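Cup-sorting result from Tronumach raises more questions than it settles

25 Aug 2023

A research group at Tronumach says it has trained a robot arm to tidy cups in homes it has never been in, using only recordings made by people holding grippers in their hands. The claim went up on the company's site this week with a short paper and a two-minute video. The video is pleasant to watch. The paper is harder going.

The method is simple enough to explain. A person picks up a pair of hand-held grippers, each fitted with a camera, and does a chore with them: lifting a cup, turning it over, setting it down. The recordings are then used to teach a two-armed robot the same motions. No robot needs to be in the house while the recording is done, so it is cheap, and that is the main selling point.

Tronumach says its collectors recorded 2244 runs of the cup task. Of those, 1363 were kept. The paper gives one sentence to the rest, saying they "did not meet quality requirements," and does not list what the requirements were. That is a lot of material to throw out without a table.

Sze-wing Yeh, who led the work, said the discarded runs were mostly dropped cups and lost camera tracking. Asked whether dropped cups might be worth learning from, she said the group had talked about it and ran out of time before the deadline.

The test is the weaker part. The trained robot was tried in 16 rooms and the paper reports that it finished the task in 15 of them. Read the appendix, though, and "finished" means that every cup was standing upright when the clock ran out, with up to four tries allowed for each one. How many tries were needed is not reported. Neither is the time taken, except for the one run in the video, which is sped up.

Ya-wen Kao of Skumudeck, a rival outfit that works on warehouse picking, has read the paper and was not won over. "I believe the recordings are good. I've used theirs," she said. "I don't believe one try per room tells you much, and I'd like to see the room where it failed."

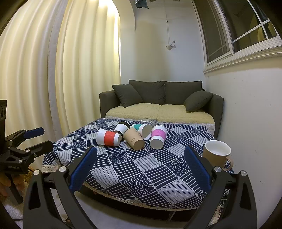

There is also the matter of what counts as a new home. The rooms used for testing were found through the same agency that supplied the rooms for recording, and the paper does not say how different the two sets were in furniture or lighting. Paper cups and ceramic mugs are lumped together in the results, although a soft foam finger pad has a much easier time with one than with the other. A split by cup type would have taken half a page.

Yeh said a longer version is planned for February and will include the number of tries. The group has not decided whether to release the discarded recordings. An outside lab, Tresbridge, has asked for the trained model so it can run the test in rooms of its own choosing, and Tronumach says it is "looking at" the request.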